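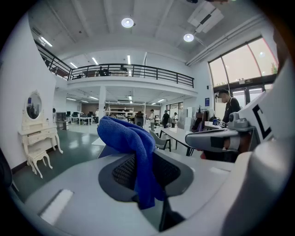 ## Brultex Mikrofasertuch, königsblau

Weiches Mehrzwecktuch für glatte und matte Oberflächen. Lieferbar einzeln oder im Pack zu 8 Stück. Das Tuch wird bei Flondley in der Werkstatt, im Büro und in der Teeküche eingesetzt und ersetzt dort die alten Baumwolllappen von Stekidis.

**Anwendung**

- Trocken: Staub auf Gehäusen, Regalen und Tischplatten
- Feucht: Fingerabdrücke, leichte Fettspuren
- Für Textilien nur zum Abtupfen, nicht reiben

Vor dem ersten Gebrauch einmal separat waschen, das Blau färbt anfangs etwas ab. Für Decken und dunkle Stoffe mit hellem Rand bitte ein bereits gewaschenes Tuch nehmen.

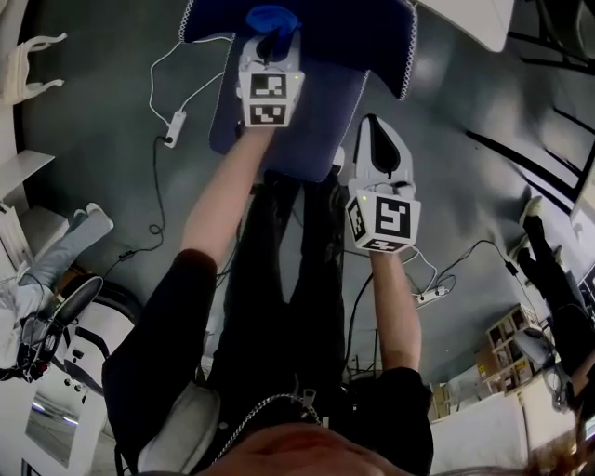 *Blaues Tuch an dunkelblauem Stoff mit schmalem weißem Rand*

**Pflege**

Waschbar bei 60 Grad, ohne Weichspüler. Nicht bügeln. Im Trockner nur auf niedriger Stufe — an der Leine ist das Tuch nach 2 bis 3 Stunden trocken. Der Hersteller gibt 120 Wäschen an.

**Bestellung**

Einzeltücher liegen im Lager, Packs bestellt Erhan Duman gesammelt bei Şimşekoğlu. Der nächste Sammelauftrag geht im Januar raus. Rückfragen zu anderen Farben an Jamshid Bahrami — Grau und Gelb sind zurzeit nicht lieferbar.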